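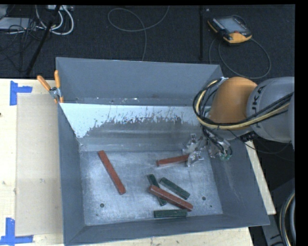
Kakard bin cell: equipment plan and cost sheets

This repository holds the purchasing plan for the Kakard bin-picking cell. It contains the price list, the quotes we asked for, the spreadsheets that turn those into a yearly budget, and the notes behind the choices. It does not contain robot programs or camera calibration files. Those are kept with the cell software.

The plan covers one working cell and one copy of it. The working cell picks long bars out of a sloping-sided metal bin on a wooden tabletop. The copy will do the same job in the Cheetham building, and most of the spending here is for the copy.

Maintained by Sharon Were (budget, orders) and Dennis Urio (cell hardware, measurements).

Status

Prices were last checked on March 4, 2018. Quotes from Gelter and Skamier are held until the end of October. After that, treat every price in the quotes folder as expired and ask again before ordering.

The arm for the Cheetham cell is approved. The gripper and the table are approved in principle and waiting on drawings. Everything in the "later" group is unfunded.

Contents

prices.csv
All line items, one per row. 1274 rows, including items we looked at and turned down. The turned-down items are kept so that we don't ask for the same quote twice.

groups.csv
Maps each item to a budget group: arm, tool, bin and table, cabling, safety, spares, later.

quotes/
Supplier quotes as text, with the scans next to them. There are 9 quotes in the folder. File names start with the supplier name.

budget.ods
The working spreadsheet. It reads the two CSV files through its import sheets. Do not type prices into it directly.

layout/
Drawings of the table, bin position and cable routes for both cells.

notes/
Short text files, one per decision.

Columns in prices.csv

item_id: short code, never reused.

item: what it is, in the words we would use at the bench. Supplier part names go in the next column.

supplier_name: the part name on the quote.

supplier: Gelter, Skamier, in-house, or other. Use "other" only for shelf goods bought in a store.

unit_price: US dollars, before tax and shipping.

shipping: US dollars for the whole line. Blank means not quoted. A zero means the supplier confirmed free shipping, so don't fill blanks with zeros.

qty_kakard, qty_cheetham: how many for each cell. A consumable gets the quantity for a full year.

lead_weeks: the supplier's promised lead time in weeks. We have had late deliveries from both suppliers and the sheet does not correct for that.

status: wanted, ordered, received, declined.

note: free text. Please keep it to one line — the import breaks on line feeds inside a field.

How the budget is built

Each group is totaled on its own sheet and then carried to the summary. Anything with a unit price over $3000 is treated as capital equipment and goes through a separate approval, which takes longer and needs two quotes. Anything at or under that comes out of the running budget and Sharon can order it directly.

This line matters for the tool group. A complete gripper falls on the capital side. The same gripper ordered as a body, fingers and wiring set falls on the running side in each part. We asked whether splitting it was allowed and were told no, if the parts are meant to be used together. The gripper is entered as a single item. Replacement fingers are entered separately under spares, and that is fine.

Notes on each group

Arm

The arm works over the bin from the side, and the reach figure in the layout drawings is measured from that mounting position. If the Cheetham arm is mounted behind the bin, the reach has to be worked out again before anything is ordered. The wrist has to get down past the bin wall with the tool attached, so a shorter arm that reaches the center of the bin on paper can still fail at the corners.

The teach pendant and its cable come with the arm. A pendant holder does not. At Kakard the pendant lies on the floor behind the bin with its cable looped beside it, and a holder has been added to the list for both cells. It is one of the cheapest lines in the file and should go in with the first order.

Tool

The test parts are bars in two colors, reddish-brown and dark green. They lie at all angles on the bin floor and sometimes across one another. The gripper needs slim fingers that can come in at the end of a bar, including one that lies close to the bin wall. Wide-jaw grippers were quoted by Gelter and declined for this reason. See notes/gripper.txt.

Suction was considered and declined as well. The long parts make it tempting, but a cup would add an air supply to the cell and we have no compressed air in the Cheetham building. The cost of running a line there is in the declined rows.

Bin and table

The bin is metal with painted sloping walls. Its floor is bare metal and has scratched. For budgeting we assume one replacement bin per cell over the life of the plan. Dennis would like to try a liner first, and two liner materials are listed under "later". A liner changes how the floor looks to the camera, so the vision tests would need to be repeated, and that time has not been costed.

The bin is held with a hand clamp at one corner. It has orange grips and is a shelf item. For the Cheetham cell we have budgeted a bolted fixture, made in-house, and kept two clamps on the list for setup work. If the fixture is delayed, the cell can be started with clamps.

The tabletop is pale wood. A steel top was quoted by Skamier and the price is in the file, but shipping was left blank on their quote and a top of that weight will not ship cheaply. Wood is the current plan for both cells.

Blue tape marks an area on the tabletop beside the bin. Tape is in prices.csv as a yearly consumable. Please do not remove the row because it looks too small to track.

Cabling

This group was underestimated in the first version. The first budget had one line for "cables, misc." and the real list runs much longer: the harness along the arm, the leads to the gripper, the pendant cable, power, and whatever runs across the floor. Much of the floor cabling at Kakard lies in open loops. For Cheetham we have priced floor covers, a cable tray under the table, and labels.

The harness on the arm needs enough slack to form a loop around the joint. Order it longer than the straight-line measurement. The length in the sheet already includes the extra, so please don't add it a second time.

Safety

Fencing, a door switch and an extra stop button are listed for the Cheetham cell only. The floor plan there is different and the fence lengths can't be copied from Kakard. The safety review is a service and is quoted by the day. It is entered with a quantity of one and the full quoted price, which makes the unit price look wrong. It is correct.

Spares

Fingers, finger screws, gripper cable, one set of table feet, and 64 test bars in matching sizes. The bars are cut and painted in-house. Only the material is costed.

Order of purchase

1. Arm, with pendant holder. Longest lead time of anything on the list.
2. Safety review, booked as soon as the arm has a delivery date.
3. Gripper, after the drawings are signed.
4. Table, bin and fixture.
5. Cabling. Measure on the real table, with the arm in place. Do not order from the drawings.
6. Spares and consumables.

Moving the table ahead of the gripper is fine if the drawings are late. Moving the cabling up is not.

What is left out

Staff time, apart from the safety review. Floor space and electricity. Software licenses, which are paid from another account. Training for new operators at Cheetham has been requested, and will get its own group once we have a price.

Known problems

Some older rows have shipping folded into unit_price. They are marked "incl. ship" in the note column. The summary sheet counts these correctly as long as the shipping column stays blank.

One Gelter quote uses a different name for the same gripper finger on two pages. Both names are in the file under one item_id.

The layout drawing for Kakard shows the clamp on the wrong corner of the bin. It has no effect on cost and will be fixed with the next set of drawings.

Making changes

Edit the CSV files, open budget.ods, refresh the import sheets, and check that the row count on the first sheet matches prices.csv. Put a line in notes/changes.txt with the item_id and the reason. For a new quote, add the scan and the text version together.

Price changes in the capital group go to Sharon before they are merged. Changes to quantities in the cabling or spares groups go to Dennis.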